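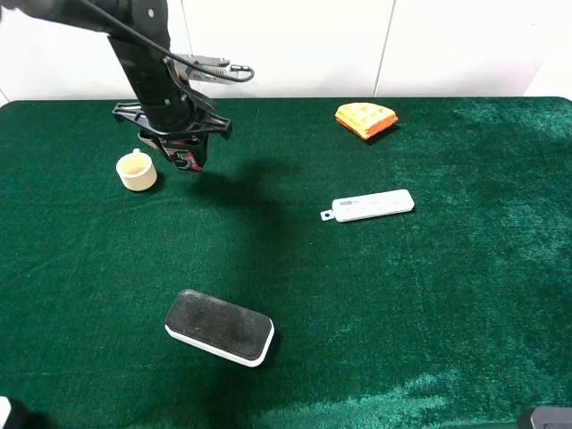

Tabletop Program Moves to New Planning Software

The Manipulation Software Group at Drultport has completed the move of its tabletop program to Tekano, the planning and control package developed in-house over the past two years. The change took effect on Friday, May 17, 2024. All new work on the arm stations will use Tekano from that date, and the earlier planner, Fodor, will remain available in read-only form so that past results can be repeated.

Fodor computed a full path for the arm before any motion began. If an object was bumped or shifted during the approach, the arm continued to the old position and the attempt was recorded as a failed grasp. Tekano updates the path while the arm is moving, using the most recent object positions supplied by the perception module. The operator no longer needs to stop the station and request a new plan after a small disturbance.

The perception module has also been revised. It now reports an outline and a confidence value for each object on the table, and the planner may decline to act when the value is too low. The group paid particular attention to small household and toy items placed on a dark green cloth. Dark objects on this background, such as a block with a felt top, were often merged with the shadow of the arm in earlier versions. Pale items, including a small cream-colored cup with a handle, were found reliably, but the handle was frequently left out of the outline, and the gripper was then sent in from the wrong side. Both faults were traced to a single smoothing step, which has been removed.

Before the changeover, the group ran 1092 grasp attempts with the new software. Of these, 151 ended without a successful grasp. The failures were reviewed one at a time and sorted by cause. The largest share came from flat objects, where the fingers closed above the item or pushed it along the cloth. A change to the approach height is being tested and is expected in the next release. Shadow errors made up a much smaller share than in the March review.

Staff should note the following changes to daily procedure.

Camera calibration is now checked by the software when a station starts. A station that fails the check will not accept motion commands until calibration has been repeated.

Speed limits are set in the station file and can no longer be changed from the operator screen. Requests for a different limit should be sent to the group in writing.

Logs are saved in the Primden format. Each log holds the camera images, the object outlines, the planned path and the path the arm followed, all on one clock. Scripts written for the Fodor logs will need to be updated, and a conversion tool has been placed in the shared tools folder.

Attempts are to be labeled on the day they are run. The label screen now offers 7 failure causes in place of the former free-text box.

The group plans to reach 2000 logged attempts before the grasp scoring model is retrained. Teams that wish to have their own objects included should submit a short request with the size and weight of each item. Requests will be handled in the order received, and station time will be assigned once the objects have been checked against the limits of the gripper.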